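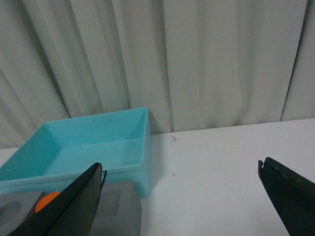

*Clidimdale Community Clinic, Nutrition & Wellness Writing Circle*

**Oatmeal for Horacio**

Horacio Pereyra had eaten the same sweet rolls every morning for 57 years, and he told Korkor so, kindly, while she set down the oatmeal.

"My doctor is a lovely woman," he said, "but she never met my mother's kitchen."

Korkor laughed and pulled up a chair (her own bowl had gone a bit stiff by then) and asked what his mother put on top of things. Cinnamon, he said, after a good long think. Always cinnamon, even in March.

She went to look for some.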